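In Praise of the Fruit Bowl

May 11, 2008

I grew up in a house where the fruit lived in a drawer. It was a good refrigerator drawer, cold and deep, and every week my mother filled it with plums and pears that we forgot until they went soft. Then I moved to Podthorpe, rented the upstairs of a drafty house on the hill, and found a big chipped bowl on top of the stove. I put five oranges in it because I had nowhere else to put them. They were gone in two days! I have been a believer ever since.

My claim is a simple one: people eat what they can see. I know there are studies and charts for this sort of thing, and I'm sure they are very good, but I am going by my own kitchen and the kitchens of everyone I've ever dropped in on. A peach in plain view gets eaten by whoever walks past it. A peach in a drawer has to be remembered first, and who remembers a peach?

There is a market in Podthorpe, the one behind the Thampi bakery, where in August the stone fruit comes in so ripe you can smell it from the bus stop. I buy too much every single time. I used to feel bad about that. Now I heap it all up where it gets in the way of the mail and the keys, and by the end of the week I'm down to one bruised nectarine (which goes on my oatmeal, and is often the best of the lot).

Some rules, if you want them. Bananas go on top or somewhere else entirely, as they hurry everything under them along. Berries never go in, they need the cold. Tomatoes do go in, and I will argue with anyone about this. Lemons are welcome all year. Ulo, the little housewares store by the bridge, sells a wire basket with three levels, and I can see the appeal if you have a lot of onions, but the bottom level is just a drawer again. Things go in there and aren't seen until spring.

I've had people tell me a bowl on the table is clutter. The Erkosov catalog shows kitchens with nothing out at all, not a spoon, and I admit they're handsome. I couldn't live in one. I like a kitchen that tells me what there is to eat before I've taken my coat off.

As for what kind to get, I'd go wide and not too deep, so that nothing spends a week at the bottom with its friends sitting on it. Glass is pretty and shows every fingerprint. China is fine until the first hard pear. My own favorite is a shallow, round wooden one, brown with a darker rim, and I'd happily set it toward a back corner of a plain white table and leave the rest of the top free for dinner. Fill it on market day, then turn the pears over when you think of it.

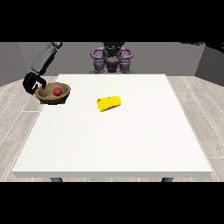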